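Namus Winter Blanket
Woven wool throw and bed blanket by Jaunzems

Home > Bedroom > Blankets > Wool

Colours: Oatmeal, Slate, Moss, Brick
Sizes: Single, Double, King
Weight of cloth: 380 grams per square metre
In stock, ships from our Farance warehouse

The Namus is a blanket for people who have given up arguing over the thermostat. It is pure wool, woven thick, brushed on both sides and finished with a plain whipped edge, as the fringed version spent most of its life being chewed by dogs. You can put it over a duvet in January or use it instead of one in April. In July you can put it in a cupboard and resent the space it takes up.

We have stocked it through three winters now. The first was bitter and we sold out before Christmas. The second was so mild that Tracey Wragg, who does our buying, took to reading the long-range forecast aloud in a tone normally kept for bad news about relatives. We still had 310 of them in March. They kept perfectly well, wool being more patient than Tracey, and they went the following autumn at the first sniff of frost.

So a word about weather. This is a heavy blanket. If your bedroom is warm, or you live with somebody who gives off heat like a storage radiator, look at the Zenia instead. It comes off the same looms at a bit over half the weight, and you will not wake up at 3 a.m. with one leg out in search of air. 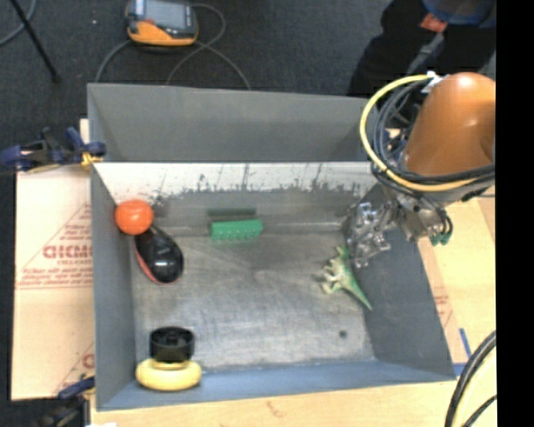
The wool is spun with a slight crimp left in it, so the cloth traps air and springs back after being sat on. New blankets shed a little for the first few weeks. You will find the fluff on dark trousers, mainly the ones you wanted to wear that day. It settles down, and a going-over with a clothes brush helps it along.

Washing

Less than you think. Hang it outside on a dry, breezy day and most smells will leave of their own accord. If you must wash it, use the wool cycle, cool, with a liquid meant for wool, and dry it flat. We do not replace blankets that have been through a tumble dryer, though we are always happy to see photographs of the result. One King came back to us the size of a bath mat.

Storing

Clean and fully dry, in a cotton bag, somewhere moths don't go. Cedar blocks are fine. Plastic bags are not, especially in a loft.

Sizes

Single: 150 x 210 cm
Double: 200 x 230 cm
King: 240 x 260 cm

The Slate comes out darker than it looks on most screens. Brick is the colour of a brick.

What buyers say

"Lovely and heavy. Ordered it in a cold snap and it was fourteen degrees by the time it turned up, but I can hardly blame the shop for that." – Sunita Srivastava

"Bought the King. The cat has the King. I have ordered a Single." – Thaddäus Brunner

"Scratchy for the first week, then fine. Would have liked a navy." – Chutima Ruangrit

Delivery and returns

Orders placed before noon leave the same day. You have 30 days to send it back unused, and a warm spell counts as a good enough reason. Please fold it so it fits in the box it came in. It did fit once.

Also from Jaunzems: Zenia Light Blanket, Namus Cot Blanket, Namus Offcuts (by the bag)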